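Call for Participants: Employee Volunteer Days, Grosport Region
Posted 22nd April by the Tatberg Community Programs Desk

Tatberg is taking sign-ups from staff at the Grosport, Nordin and Heltamum offices for this year's repair and reuse shifts. Shifts run through the first week of December. Each one lasts four hours and counts against the paid volunteer allowance, not vacation.

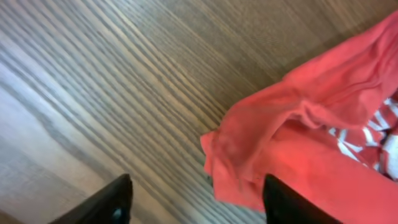

Work covers donation intake, sorting, minor clothing repair and shelf restocking at the Nordin reuse center. Sewing experience is required for repair shifts only. There are 277 places open, assigned in order of receipt. Team bookings are limited to eight people per shift.

Participants must:
- have completed 90 days of employment
- have written approval from a manager
- be able to stand for two hours at a time
- wear closed-toe shoes

Last year's shifts processed 3963 items, of which 396 needed repair before they could go out.

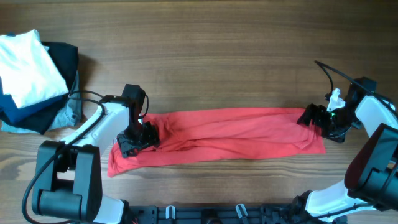

Red garment on the worktable.

Send the sign-up form to the programs desk with your office, cost center and two preferred dates. Incomplete forms are returned and lose their place in line. Parking at Nordin is free after check-in; the Heltamum shuttle leaves from the north entrance. 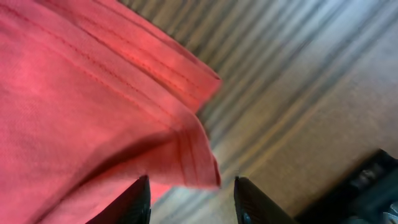 Can part-time employees take part?
Part-time staff are eligible for one shift per quarter, at their normal hourly rate.

Comments (3)

mk_heltamum: Form rejects a five-digit cost center. Is there a workaround?

Programs Desk: Drop the leading zero. Fix is scheduled.

ledger12: Are the repair shifts mornings only again? Afternoons would suit our team better.

This site uses cookies to remember your office and language settings. Accept / Manage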